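About Us

Clostolora is a small company that takes care of storage servers for people who do not have a server department. Our customers are dental practices, two printing houses, a regional archive, schools. They have one or two white or grey machines in a cupboard, full of drives, and they want that these machines continue to work while they do something else.

Most of our day is spent with the drive caddies, the small trays that hold a drive in its bay.
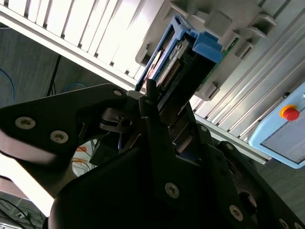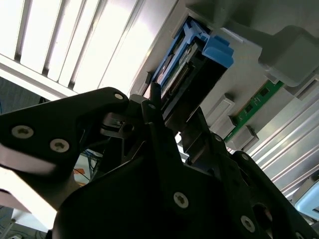 The blue latch is the part our customers know best.

Rüdiger Pfeiffer wrote to us in October that before he came to Clostolora he was afraid of that handle, and that for years he had let a failed drive stay in its place for weeks, as he did not know how far he was allowed to pull. Now he changes his drives himself and telephones us afterwards. He also complained that our labels were too small to read without a lamp. He was right, and the labels are bigger now.

How we started

The company was founded by Lindalva Godoy, who had worked before in the repair workshop of Després. She noticed that many trays were thrown away together with the drive, only for the reason that a latch had become stiff or a screw was lost. She began to collect them, clean them and sort them by type. The first shelf was in her kitchen. Today we keep 3,000 trays in stock, including many for models that are no longer sold, and this is still the part of the business we are most proud of.

What we do

We replace failed drives, at your place or in our workshop. We check the connectors and contacts before a new drive goes in. We clean the bays from dust and we repair or exchange latches. If a chassis is too old to be worth the expense, we will tell you so, and we will help you move the data to another one.

For customers who wish to do the work alone, we prepare a box called Huvico. In it you find a spare caddy for your model, the correct screws, a printed sheet with the order of the steps, and our telephone number in large letters. Please do not use the screws from another tray. They look the same but the length is often different.

Our register of customer machines is called Urnavus. Every bay has its own line there, with the date of the last change and the name of the person who made it. You can ask for a copy of your pages at any time, free of charge.

How to reach us

The workshop is open from 8 in the morning. If you bring a machine, please write to us before, so that a bench is free for you. Small repairs of a latch are usually done while you wait, and there is coffee.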